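The round table, finally

I bought the round table in December from a woman named Chantal Fraser, who was clearing out a house in Lurnley. She wanted 147 dollars for it and I paid that without arguing. It took me 2 trips to get it home, one for the top and one for the legs, and then it sat against a wall until I had a free afternoon.

The color is what sold me. It's a honey brown with a lot of orange in it, and the grain is easy to see, long wavy streaks with a few oval loops on one side. I had planned to sand it and start over. I cleaned it with dish soap and water, dried it with an old towel, and changed my mind. The edge is smooth and rounded already, and the finish goes well with the light gray floor.

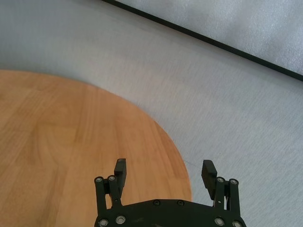 What goes on it

Very little, so far. My last table was a rectangle, 56 inches long, and it collected mail, keys and whatever was in my pockets. With a round one there's no corner to push things into, so I've been trying to keep the top clear — that lasted 11 days.

Right now it's the foam cubes. Lise Caron gave me a bag of them when her kids outgrew them, and they're good for fiddling with while I'm on the phone. They weigh next to nothing and they don't scratch the wood. Getting them to line up is another matter. The pink one is on top of the blue one at a tilt, and I've decided that's fine. 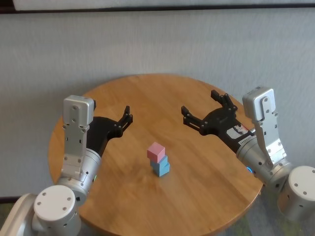 Still to do

I need felt pads for the legs and a decent coaster or two. Lise thinks I should put a bowl in the middle. I'd like to live with it bare for a while first, and then look at chairs in the spring.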